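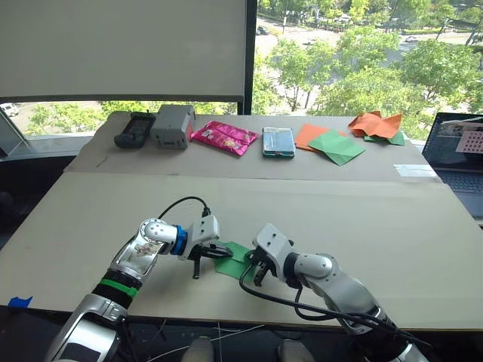
3.2 Work surface and sheet condition

The sheets used in the Prukadum series were cut from a single batch of Mista colored paper and stored flat until the start of each session. A total of 1,861 sheets entered the series in October. Sheets with a damaged corner were discarded before the first fold and are not included in this total.

All folds were made on the front part of the table, a smooth cream-beige board. The rear part is slightly darker and was used only to hold items that were not needed for the current fold. The seam between the two parts runs nearly parallel to the window side, and no sheet was allowed to cross it. In early trials a sheet pressed over the seam picked up a faint second line next to the intended crease, and this line could not be told apart from a folding error in later scoring.

Figure 2 shows a small green sheet lying flat on the front board. Its outline is angular and creases can be seen in the paper, but the left and right edges are partly covered. Edge alignment was therefore not scored from views of this kind. It was measured after the sheet had been released, using the procedure given by the Hrnčiar protocol for small formats.

Three conditions of the sheet were recorded: outline, crease position and lift. Lift is the height of the highest free corner above the board when nothing is touching the paper. It proved to be the least stable of the three. Fresh creases open again within the first minutes, and the rate depends on how firmly the fold was pressed — a light press leaves a fold that rises almost at once. Readings were taken 100 seconds after release in every case.

Daylight from the window side made shallow creases easier to find in the morning than later in the day. Crease position was scored by 2 raters working separately. Where the raters disagreed on the number of creases, the sheet was placed in the Hanholm tray and scored again under a desk lamp. Nine sheets remained unresolved after the second reading and were left out of the crease analysis, although their outline scores were kept.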